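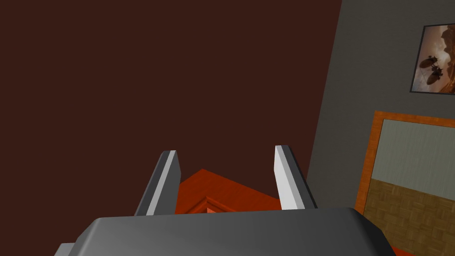
**Tirkasov New Ventures Panel**
Minutes of the meeting held 30 Jul 2026

**Present:** Adhiambo Lema (Chair), Arvid Westerberg, Emmanuel Owino, Pao-chu Yeh
**Apologies:** Nafula Langat
**Minutes taken by:** Arvid Westerberg

**1. Minutes of the previous meeting**

The minutes of the April meeting were approved with one correction. Under item 4, "pilot budget" was changed to "pilot and training budget." There were no other matters arising that do not appear below.

**2. Staff proposals, second intake**

Mr. Owino reported that 40 proposals had been received from staff in the second intake. The panel had read all of them before the meeting. Three were put forward for a first round of funding:

- Urio, a subscription service for replacement parts, submitted by the service department
- Trestetti, a booking tool for small warehouse tenants
- Rolletti, a returns counter shared by several independent stores

Ms. Yeh asked whether the Urio team had spoken to paying customers or only to account managers. Mr. Owino replied that the team had spoken mainly to account managers. The panel agreed that Urio should hold direct customer interviews before any money is released, and that the team should be allowed paid time to do so.

On Trestetti, Mr. Westerberg noted an overlap with the property division's own system. He had no objection to the proposal going ahead but asked that the division be told in writing. The Chair agreed to write to the division head.

Rolletti was approved for first-round funding without conditions.

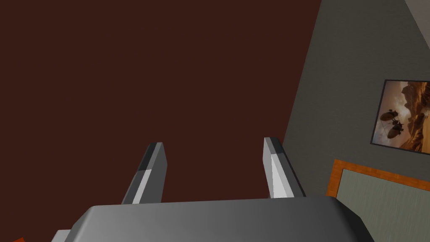 Mr. Owino was asked to write to the teams whose proposals were not selected. Ms. Yeh requested that each letter give a specific reason – several staff had complained after the first intake that the replies were all the same. This was agreed.

**3. Release of staff time**

The panel discussed the difficulty some team leads have had in getting time away from their regular duties. Under the present rule, a department manager may refuse a release request without giving grounds. The Chair said that two managers had done so since April, and that in both cases the project had stalled.

Mr. Westerberg proposed that any refusal be sent to the panel with a short written explanation. Ms. Yeh supported the proposal but was concerned that smaller departments could not cover the absence of even one person. After discussion, the proposal was adopted with an added line allowing a manager to request temporary cover from the panel's budget.

Vote: all in favor.

**4. Small purchases**

Mr. Owino presented the small purchases account, which stands at $3,806. He asked that team leads be able to buy software trials and printed materials from this account without a purchase order. The Chair was willing to support this for first-round teams only. Agreed on that basis, with receipts to be sent to Mr. Owino at the end of each month.

**5. Outside mentors**

Item deferred in the absence of Ms. Langat, who is preparing the paper.

**6. Actions**

| Action | Owner |
|---|---|
| Write to property division head about Trestetti | A. Lema |
| Send decision letters to all teams | E. Owino |
| Advise Urio on customer interviews | P. Yeh |
| Revise the staff release rule and circulate the text | A. Westerberg |
| Complete paper on outside mentors | N. Langat |

**7. Other business**

Ms. Yeh asked that proposals for the next intake be limited to two pages plus a budget sheet. The panel agreed, and the form will be changed before the intake opens.

The date of the next meeting will be set by the Chair once Ms. Langat's paper has been received.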